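Pre-session checklist, laundry pick task
Dralen student robotics project, bench sheet 5
Checked by: Thịnh Tôn

1. Head camera strap tight, lens wiped. OK
2. Battery above 21 percent. OK. Swap at 9 next time.
3. Floor clear of debris. FAIL. Two small white scraps near right wall. Pick up before run 2.
4. Basket in corner, rim open. OK
5. Walking path clear. COMMENT. Chair on the right is close to the arm path. Move back. 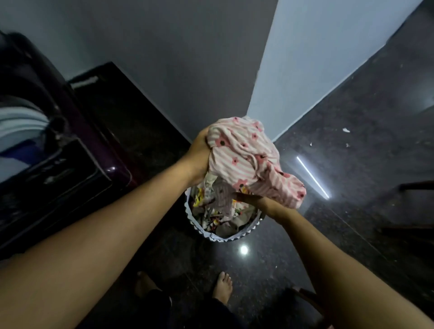
Item 4: striped garment held over basket, both hands.

6. Floor glare. COMMENT. Lamp reflection just below basket. Tracker may lose the rim. Try lamp off.
7. Footwear. FAIL. Bare feet on granite. Closed shoes required by lab rules.
8. Clip names match the log. Not checked.

Recheck 3 and 7 before recording resumes.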